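**Unit 3: Gas storage and winter supply**

Storage is described by two separate figures, and reports often mix them up. Working gas volume is the amount that can be withdrawn and sold. Withdrawal rate is the amount that can leave the site in a day. A large site with a low rate does little during a short cold spell.

The Olport site is a depleted field. It fills from June onward and is normally cycled once a year. Skekum is a salt cavern site with 2 caverns. Its volume is small, but it can switch from injection to withdrawal within hours.

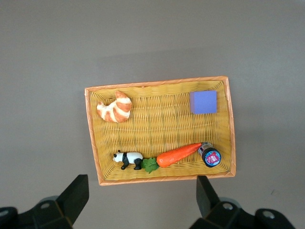 Cushion gas stays in the ground to hold pressure and is not counted as working gas. At Olport it makes up over half of the total. As the field empties, pressure drops and the daily rate falls with it, so late-winter figures must be read from the withdrawal curve.

Problem set, due September 6, 2021:

1. Zitmont holds 1,851 GWh of working gas. Find the average daily withdrawal if it is emptied in 3 months of 30 days.
2. Repeat with one third of the volume held back as reserve.

Reading: Majumder course reader, chapter 3.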